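Handout 4: Looking after the suturing cell
Birndale Surgical Robotics Lab, bench skills module
Notes by Samira Khasawneh, with additions from Orysia Holovko

Last time we got as far as homing the arms. Now for my favourite part of the module, keeping the two-arm cell in good enough shape to sew with! Suturing is a lovely test of a machine, and a small fault in a jaw or a joint will show up in the thread long before the software complains.
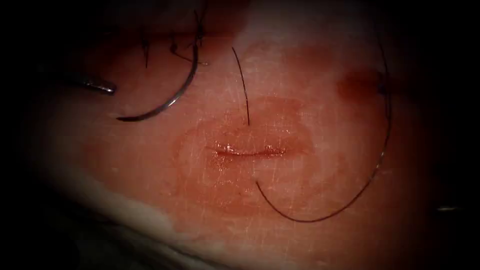
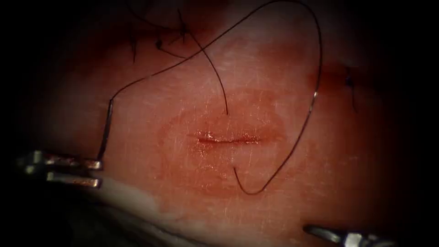 Two arms and a tissue pad, with black thread in play.

1. Before power-up
Wipe both instrument shafts with a lint-free cloth, working from the wrist towards the jaws. Look into the hinge of each jaw with the hand lens. Scraps of thread love to hide in there, and one scrap is plenty to stop the jaws closing fully. Seat the pad in its tray and press down the corners. If it rocks, change the tray liner.

2. Jaw check
Close each jaw on a strip of the thin test film and tug. The film should hold along the whole length of the jaw, tip included. If it slips at the tip only, the pair is worn and goes in the Kassab box for regrinding. Please don't bend jaws back by hand (I have tried, and it was an expensive afternoon).

3. Cable tension
Our wrists are cable driven, so they go slack with use. Open the Planik panel, choose Wrist, then Tension, and run the slow sweep: 40 cycles per arm. Watch the two traces as they come in – they should lie nearly on top of each other. A gap that grows towards the end of the sweep means the cable is stretching. Take up the slack a quarter turn at a time and run the sweep again.

Orysia adds: do the left arm first. Its adjuster is the awkward one and you will want your patience fresh.

4. Light and camera
Set the lamp to 300 on the dial and let it warm up while you do the jaw check. Thread is thin and a glossy pad throws glare, so tilt the lamp until the glare moves off the part you mean to sew. Refocus after every change of pad.

5. Logging
Each instrument gets 100 runs, then it comes off for a full clean whether it feels fine or not. Write the run count in the Bistidero log before you leave the bench. A grumbling wrist deserves a line too, even if the sweep passed.

For next session: read the section on wrist couplings and bring your sweep plots. We'll take a worn wrist apart and follow the cable from drum to jaw – it's a beautiful bit of routing, and I can't wait to show you.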